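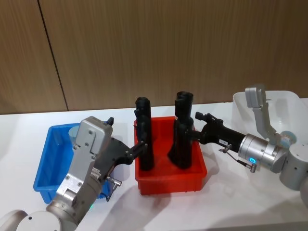
Blue and red bins on a white tabletop.

Gornurus to Open Cider Taproom and Expand Pressing in December

Gornurus, the family-owned cider maker, will open its first public taproom in December, in the former feed store next to its press house. The company will also add a second fermentation room, which raises its yearly output to more than 567 barrels.

The taproom has seats for 54 guests and will pour six ciders on draft. Four are dry or off-dry ciders that Gornurus already sells in bottles. The other two, a perry and a cider aged on quince, will be sold only at the taproom.

"People have been knocking on the press house door for years and asking if they could try something," said Shirley Whiteley, general manager of Gornurus. "We had to tell them to go to the grocery store. Now they can sit down and have a glass."

The new fermentation room will be used for slow, cool ferments with wild yeast. These take longer than ferments started with a packaged yeast, and until now the company has had tank space for only one small batch each season. Head cider maker Ruba Fakhoury plans to run several side by side, each from a single apple variety.

"Blending is still most of what we do," Fakhoury said. "But I want to know what each apple tastes like alone before I decide where it goes. With the old setup I was guessing a lot."

Fruit will continue to come from the Delić orchard, which has supplied Gornurus since the first pressing. The orchard has planted new rows of bittersweet trees under a supply agreement signed this year. First fruit from those rows will go into the Arneo line, the company's bottle-conditioned dry cider.

The taproom will open at 2 p.m. and close at 9 p.m. Bread, cheese and pickles will be served. Guests may bring their own food to the outdoor tables. Bottles and refillable jugs will be sold at the counter, and groups can book press house tours there.

Media contact: Shirley Whiteley, Gornurus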